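Winter storage for a 31-foot sloop: rigging left standing or removed?

Posted by Zatenstead_Slip13

Our vessel will be hauled at the Edwards yard in December. The yard quotes $785 for storage with the mast up and a further $200 to unstep it. The standing rigging is of unknown age. Is removal advisable?
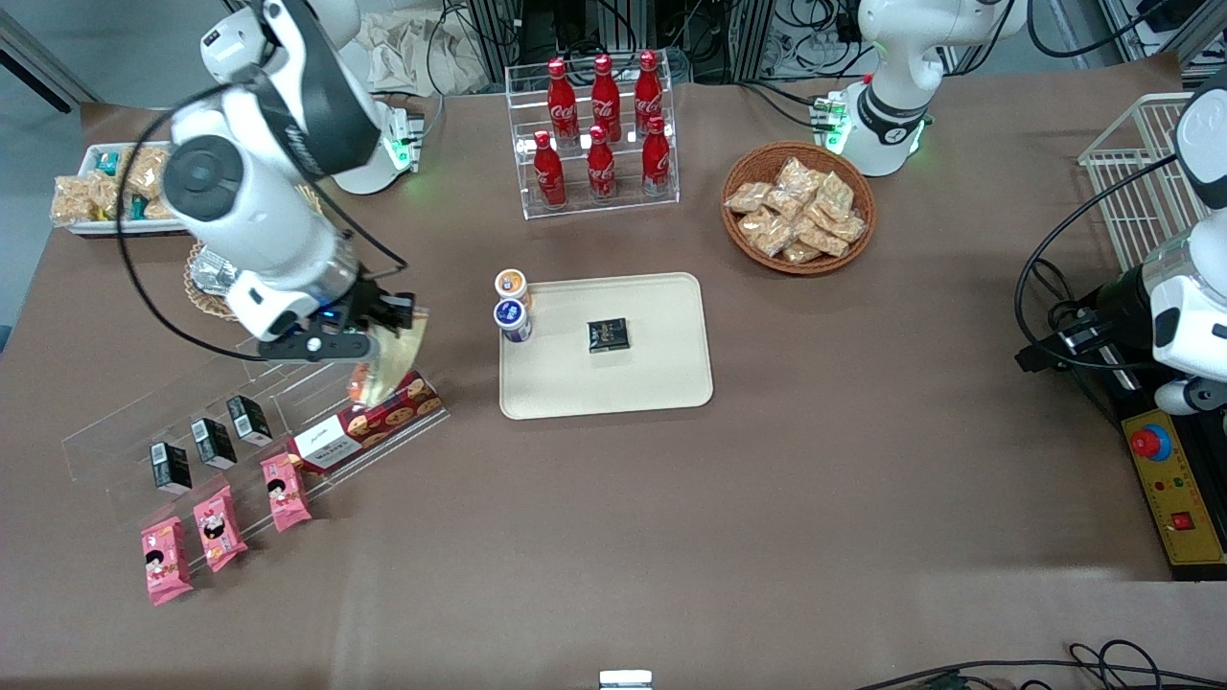 Snack packets and a red cookie box

Takow Marine Desk

Removal is recommended where the age of the rigging cannot be established. Terminals and chainplates may then be inspected at ground level. Owners should label each shroud before it is detached and record the turnbuckle settings. Please confirm that the yard's insurance covers spars held on outdoor racks — many policies do not.

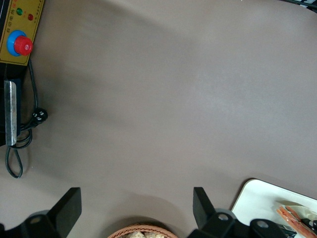 Control panel with emergency stop button

Clekora

We left ours up and had no trouble. New wire cost us $2080 the following spring, so budget for that. Ask for a stand under the bow overhang as well.

Halyard_Office

The above figure would depend on wire size. A rigger should be engaged before the haul-out date, as appointments are limited once the yard is full.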